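Home Guides Kit Stretching Contact

Last updated: September

How to start a ten-minute stretching habit

I love stretching, and I want you to love it too! You don't need to be bendy. When I began I couldn't get my fingers past my knees, and within a season I was tying my laces standing up. Pick a time you can keep — mine is straight after the kettle goes on — and do the same 6 moves in the same order.

1. Roll your shoulders back, slowly, ten times.
2. Drop your chin to your chest and breathe out.
3. Reach both arms up, then lean to each side.

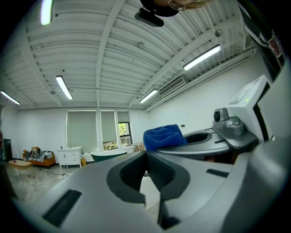 Towels are the best stretching kit going, and you probably own one already. Go for something long enough to loop round your foot with both ends in your hands. A plush one like the royal-blue towel folded over that grey curved edge is kind on the palms, though Vilmos Lengyel, who taught me most of this, swears by a thin old tea towel.

4. Lie down, loop the towel round one foot and straighten the leg towards the ceiling. Hold for 60 seconds, then swap. Bend the knee a little if the back of your thigh complains.
5. Hold the towel wide behind your back and lift gently.

Now for my favourite, the seated fold. Sit near the front of a steady chair, feet flat, and let your chest sink towards your thighs. Come up slowly — rushing makes me dizzy. 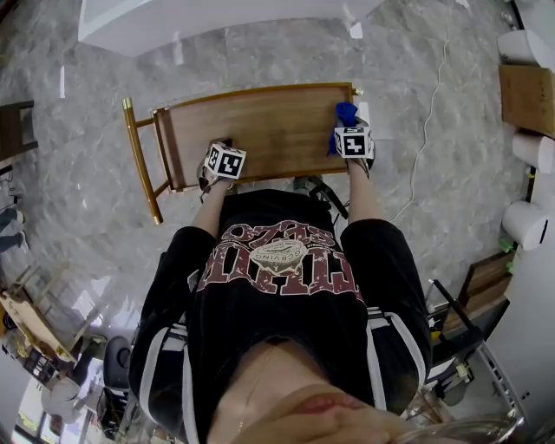 A wooden folding chair on a marble-patterned floor.

6. Stay in the fold for five slow breaths, arms hanging.

Stop if anything feels sharp. Try it every day until Friday, then add a second round if you fancy it!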